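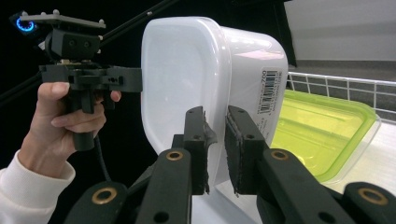 From: Zuzanna Olszewski
To: Flasdale Kitchen Gardeners list
Date: Jul 7, 2026
Subject: Re: Freezing broad beans, and the swap shelf

Ekrem Güneş wrote:
> Dear all,
> We have picked far more broad beans than we can eat. My neighbour says
> I must boil them before I freeze them, my sister says she never does.
> Who is right? Also, does anybody have small tubs with lids to give away?
> I have only big ones, and then we must eat beans for two days.
> Ekrem

Dear Ekrem, dear all,

I have grown broad beans since we moved here, so I will try to answer, and please correct me if my English words for kitchen things are wrong.

Your neighbour is right, in my opinion. I did one year without boiling and by winter the beans had a grey colour and a taste like old grass. We ate them in soup, with much garlic. Now I put them in boiling water for 3 minutes, then directly into very cold water, and I dry them on a tea towel for 30 minutes or so while I wash the pan. If they go into the freezer wet, they become one big stone.

The large beans I also take out of their grey skins. It is slow work but the radio helps. The small ones I leave as they are.

For the tubs: I keep the plastic ones from yoghurt and from the takeaway, and I can bring you a bag of them. Fill them nearly to the top and write the month on the lid – I did not do this in April, and we defrosted gooseberries for a guest who expected peas.

Nandini Rai asked last week about the variety. Mine are from seeds that Ferhat gave me, he calls them Sirora. They grow up to my shoulder and need string on both sides, otherwise the wind puts them down. Blackfly came also this year, so I pinched out the tops and we fried them in butter. Very good with an egg.

About the swap shelf, I can look after it for the next two weeks, but then I am away at my mother's. Could Ozan take the key after me?

With best wishes,
Zuzanna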